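From: Corentin Vasseur
To: photo-walks list
Subject: Re: October trip, where to stay and what to bring

Marcelle Picard wrote:
> I can get away for 2 nights in October but no more. Is Skindon
> still worth it if we only have one full day there? I would mostly
> like to shoot the lake before sunrise. Also, is the road up to the
> overlook paved now? Last time I scraped the car.

Marcelle, one full day is enough if you sleep on the lake side. The parking lot at the north end opens at 5 a.m. and the walk to the water takes 20 minutes in the dark. Bring a headlamp with a red setting so you don't spoil anyone's long exposure.

The road is paved as far as the picnic area. After that it is gravel, and the last bend is still bad – I would park at the picnic area and go the rest of the way on foot. 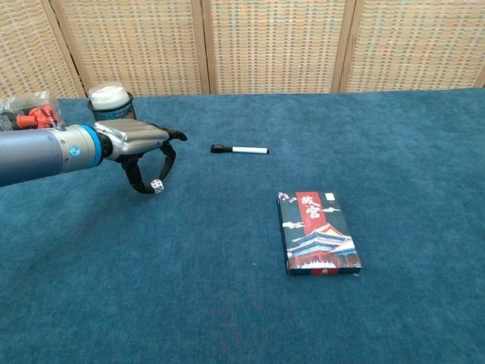

For rooms, Odette Lecomte stayed at the Lacroix last fall and said it was clean and quiet. She paid 60 a night with breakfast, but breakfast starts at 8, so ask them to pack you something the evening before. Lionel and I will be at the campground again.

On lenses: I took too many last year. Most of what I kept was shot with the short zoom. The long one was useful for the far shore, where the birches stand in front of the dark firs. A polarizer helps with the glare on wet leaves, but turn it back a little or the sky goes uneven at the wide end.

The maples on the ridge usually drop first. At 1,000 meters they can be bare while the ones by the lake are still half green. If we get wind before the trip I would skip the ridge and spend the afternoon along the creek.

Eskil, do you still have a seat free from the train station? Marcelle may need it if she leaves the car at home.

Corentin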